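Setting Up and Maintaining the Block Sorting Cell
Project report, Flora Gillies and Zawadi Nyanda 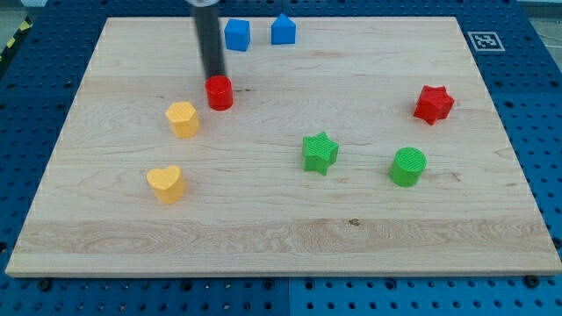
Figure 1. The tool over the red cylinder, with the other seven blocks on the board.

1. Purpose

Our project was to get the small sorting cell in the Tarora lab working again and to write down how it should be looked after. The arm was installed by an earlier group, and the only notes they left were a wiring sketch and a parts list. When we took over in January, the arm would home correctly but missed most of its picks. We did not write new sorting software. The control program is the one the earlier group used, which is called Sakton, and we changed only its settings.

2. Work area

The blocks are placed on a wooden board on top of the blue perforated table. There are eight blocks in the set: two blue, two red, two yellow and two green. The shapes are a cube, a house, two cylinders, two stars, a hexagon and a heart. The green star and green cylinder have a ribbed top from printing, and this turned out to matter (see section 5).

A square black-and-white marker lies flat on the table past the far edge of the board. Sakton uses it as the reference for all pick positions. If the marker or the board moves, every position is wrong by the same amount.

3. Finding the fault

We first thought the camera was out of focus, and we lost most of a week on that. On a Tuesday, Zawadi ran the same pick 40 times without changing anything and wrote down where the tool stopped each time. The errors all went in one direction, toward the near edge of the board, and they got bigger through the session. A focus problem would have scattered them.

We took the tool off and found that the clamp screw holding it to the wrist was loose. The tool was turning a little in its clamp with each move. The clamp also had dried thread compound in it from an earlier repair, so it could not close all the way.

4. Repair and calibration

We cleaned the clamp, replaced the screw and refitted the tool. The steps below are the ones we now use any time the tool has been off.

Switch the arm off at the wall and wait for the status light to go out.
Wipe both faces of the clamp with a dry cloth.
Push the tool up until it touches the stop, then tighten the screw.
Draw a pencil line across the clamp and the tool.
Switch on, home the arm, and run the marker check in Sakton.
Run 24 test picks, using every block three times.

The first time we did this we forgot the marker check and had to start over.

5. Results

In the first full test after the repair, 18 of the 24 picks were good. The 6 that failed were all on the green star and the green cylinder. The tool came down in the right place but did not hold the block. We lowered the pick height for those two blocks by a small step and repeated the test, and all 24 were good.

We have not tested blocks lying on their sides or touching each other.

6. Regular care

Before each session: look at the pencil line, and check that the board has not shifted.
Every week: wipe the marker and the board, and run the test picks.
Every month: check the clamp screw and the table bolts.

The log sheet is in the Mwaipopo folder on the lab computer. Spare clamp screws are in the top drawer under the bench, in the box marked Govance. There were two left when we finished.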